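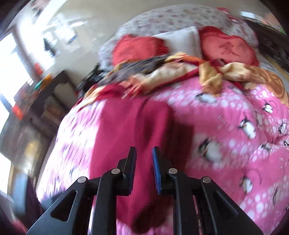
The hand-held gripper over a bed with a penguin duvet. The right finger has its blue pad.

The technician who looks after the hand-held grippers at Ralov keeps her tools in an old cookie tin, and she was kind enough to open it for us over coffee one February morning.

"People always ask about the software," she told us, laughing, "and I just want to talk about pins!" The pins are where the linkages turn, and she checks each one for play after 90 minutes of use, wiggling the jaws gently and listening (yes, listening) for a click. "Bedding is hard on them. Blankets shed, and the fluff creeps into the joints."

Every 600 grips she changes the finger pads, which come from a small shop in Wendby. The old glue has to come off completely first, and that takes her 5 minutes if she's lucky. "I used to rush it, and then the pad would slide when you pinched a duvet."

And the last thing she does before handing a gripper back? "I open and close it, slowly, with my eyes shut. If it feels gritty, it stays with me another day."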